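Desk Bottle Disposal – Data Card
Posted in December by the Ronlow office items group
Filed under: Datasets > Household and Office > Waste and Recycling

## Summary

This set covers one small office chore: putting a plastic drink bottle into a lined waste bin. It is part of the Giltari collection and uses the same folder layout as the other Giltari sets. There are 2,000 clips, split across 83 sessions. Each clip covers one bottle and one bin.

## Items

Bottles are single-use clear plastic with a printed paper or film label. Labels were left on. Some bottles still have liquid in them, and the `fill` field gives the level as `empty`, `part` or `full`. Molded patterns on the shoulders are common and can make the fill line hard to read from above.

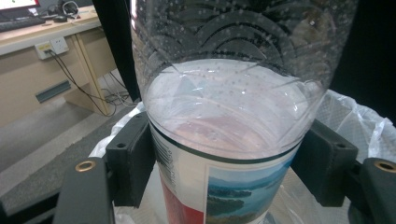 Bottle with scalloped shoulders and liquid inside, held over a white bag.

Caps are logged separately from bottles. A bottle with its cap on is `capped`, whatever the color of the cap. If the top can't be seen, use `unknown` – please don't guess from other clips in the same session.

## Bins and liners

Bins are small enough to stand on a table. Every bin has a liner, either white or pale blue. The liner should be folded over the rim before a session starts. If it slips down during a clip, the clip is kept and `liner_slip` is set to 1.

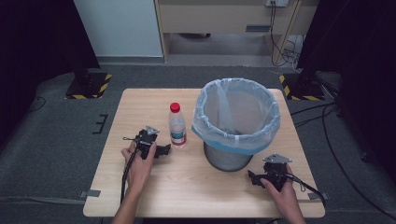 Red-capped bottle and gray metal bin, blue liner folded over the rim.

## Labels

- `bottle_id` – matches the item sheet
- `fill` – empty, part, full
- `cap` – capped, open, unknown
- `liner_color` – white, blue
- `liner_slip` – 0 or 1

## Known problems

Session 72 has the wrong liner color in the item sheet. Fixed in version 2, but older copies of the sheet are still on the Horobets mirror.

Condensation is sometimes labeled as liquid. Small drops on the inner wall don't count toward `fill`.

Sessions recorded on a Saturday have no item sheet and use the one from the session before.

## Related

The Flurnska set has the same bottle list with open crates in place of bins. Bottle IDs match between the two.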